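Nurside Craft Room: end of session safety check
Sheet 1148
Checked by: Maricica Munteanu
Date: Sunday, December 16, 2018

1. Floor and exits
Walkway to the door clear: Yes
Spills on floor: None found
Comment: Coats were piled by the fire door at the start. Moved to the pegs before the group came in.

2. Electrical
Kettle off at the wall: Yes
Heater guard fitted: Yes
Comment: The extension lead by the window has a cracked plug top. Taken out of use and labelled. Replacement to come from Zallberg, order not yet placed.

3. Storage
Cupboard locked: Yes
Top shelf load within the 300 kg marked limit: Yes
Comment: Heavy paper should go on the bottom shelf anyway. Two packs were put back at head height and I have moved them down.

4. Painting table
Brushes kept on a tray when not in the hand: Yes
Trays have a raised rim: Yes
Handles sound, no splits or splinters: See comment
Metal collars tight on the handles: See comment
Comment: Go over each brush by hand. Twist the collar gently and run a cloth down the handle. Any brush that moves at the collar goes in the repair tin. Do not leave brushes standing on their bristles in the bowl.
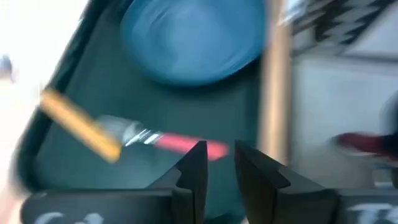
Item 4. Brush with yellow handle on the teal tray, blue bowl behind.

Tudose brushes from the February delivery shed bristles badly and should be used up on glue work. Please keep them apart from the better ones, as they were mixed together again this time.

5. Paints and cleaners
Lids on: Yes
Containers labelled: No
Comment: One jar in the sink cupboard has no label. Not opened. Put in the outside bin store for Clukach to collect.

6. First aid
Box in place and sealed: Yes
Eye wash in date: Yes
Comment: Plasters low, up to a week's worth left.

Result: Pass, with 2 actions
Action 1: Replace extension lead.
Action 2: Label all jars before the next session.
Signed: M. Munteanu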